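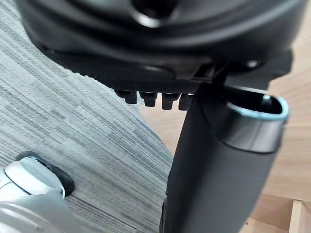 Black molded part with a row of four teeth.

Dullomus: an open catalog of souvenir spoons

Dullomus is a free, hand-typed list of souvenir spoons for people who collect them, swap them, or just inherited a drawer full and want to know what they've got. It began as my own want list, then swallowed my trade list, then swallowed the want lists of half the regulars at the Ferneck swap meet -- and now it's big enough that it really ought to have a README. So here we are!

The current release has roughly 2000 entries. Each one is a spoon design, so if you and I both own the Ferneck lighthouse spoon with the twisted handle, that's a single entry with two sightings attached to it.

What's in the download

spoons.csv is the main table, one row per design.
sightings.csv has one row each time somebody reported holding, selling or trading a design.
makers.csv lists maker names, known marks and spelling variants.
wants.csv is the shared want list, cleaned out every May.

Everything is UTF-8 with commas as separators. Please open it with the text import option if you use a spreadsheet program, or the mark codes that look like dates will get turned into dates. (I have lost an entire evening to this. More than one, if we're counting May.)

Fields in spoons.csv

spoon_id: a short code that never changes, even if we later move the spoon to another maker.
place: the town, park, ship or event named on the spoon, spelled the way the spoon spells it.
place_modern: today's spelling, if it's different.
maker: links to makers.csv. Blank means unknown.
mark: what is stamped on the back, typed letter for letter. A question mark stands for a letter you can't read.
length_mm: tip to tip, measured flat.
bowl: plain, engraved, embossed or enamel.
finial: free text. My favorite column! People write wonderful things in here.
year_low and year_high: the earliest and latest likely years. The oldest spoon with a date on it is from 1913.
notes: anything else.

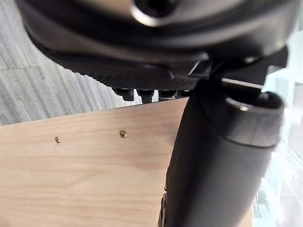
Four small studs below a curved black housing.

Where the entries come from

Most come from trays at swap meets, read off the spoons by the person holding them. Milagros Cuervo typed up the whole Zawadzka section from her own collection, 125 designs with marks and lengths, and it is by far the best part of the catalog. If you're new, read a few of her rows first to get a feel for how much detail is useful.

A smaller batch was moved over from a list somebody kept in Fotix, the old album program. The export squeezed several columns into one, so those rows have "fotix" in the notes field and should be treated with some care until they've been checked against a real spoon.

Condition grades in sightings.csv

We use a scale from 1 to 5. A 5 looks unused, with crisp enamel and no plate wear. A 3 is a nice display spoon with honest wear on the heel of the bowl. A 1 is bent, split, or missing its finial, and is still welcome in the list. Grades are whatever the reporter said. I don't regrade other people's spoons, having once started a very long thread that way.

What isn't covered

Prices. I get asked a lot, and I do understand, but asking prices go stale fast and trades don't turn into dollars neatly. There's a traded_for column in sightings.csv that holds the other spoon's id where both sides agreed to share it, and it's a lot of fun to follow a spoon from drawer to drawer.

Flatware patterns, baby spoons and sugar shells are out too, unless they carry a place name.

Known problems

Copies and reissues are mixed in with the originals for several river towns. The two Zawadzka marks (with and without the small star) are recorded separately, but older sightings lump them together. Lengths from the Fotix rows may have been rounded. Coverage leans hard toward places within a day's drive of Ferneck -- please help fix that, I would love to see more island and ship spoons!

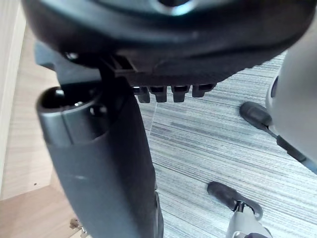
Adding a spoon

1. Search by place first, then by mark. Try old spellings.
2. If it's new, copy template.csv and fill in what you know. Blank beats a guess.
3. Put your initials or trading name in the reporter column. No street addresses or phone numbers.
4. Send the file to the catalog inbox. I work through it on Tuesday evenings.

Corrections go the same way. Put the spoon_id in the subject line and tell me which field is wrong.

License and credit

Use it, print it, load it into your own collection software, hand it out at your club. Credit "Dullomus spoon catalog" somewhere people can find it. If you make something with it, do write and show me!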